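Keeping immigration papers in order at home

Last updated: 2025-02-05

Use one binder per person, with the name on the spine. Put receipt notices in front, newest on top, then copies of every form you sent.

Copy both sides of each card and keep the copies in a different room from the originals. Don't staple or laminate originals – plastic sleeves are enough.

Write the hearing or interview date on the inside cover and check it 15 days ahead. If you move, report the new address right away and file the confirmation.

Keep the binder on a high shelf, away from the sink.

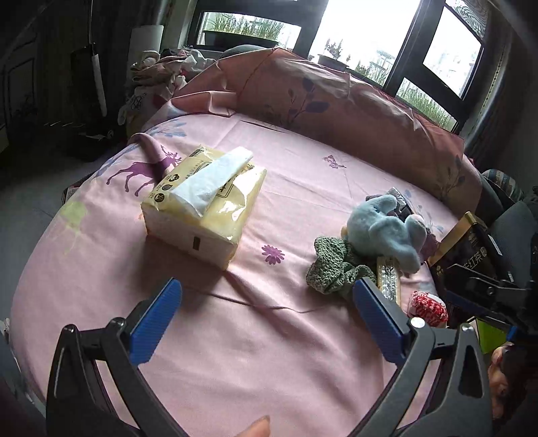

Pink fitted sheet with moose and daisy print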